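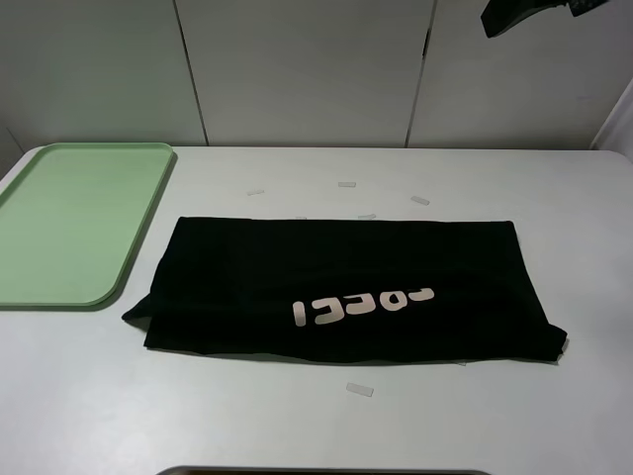

Robotics club at Cirnencombe gets ready for November meet

Shirt folding is this year's task and the robotics club is deep in it. Nine students, two arms, one very tired pile of T-shirts. Practice runs till 6 most evenings now.

The team calls its entry Kostetti. It has to fold a shirt flat and leave it in a tray, no hands allowed once the clock starts. Black shirts are the hard ones, says club adviser Chi-keung Chou - wrinkles dont show up well for the camera, and sleeves get missed.

"We did 47 folds last week and I'd show maybe half of them to my mother," Chou said.

Students wrote the folding program themselves over the summer. Parts money came from Zostent, a local supply firm that gave the club $2,000 in the spring.

Meet is at Rojanasak Hall, doors open 9 a.m. Familes welcome, free to get in. Club is still taking old T-shirts, any size - drop them at the front office.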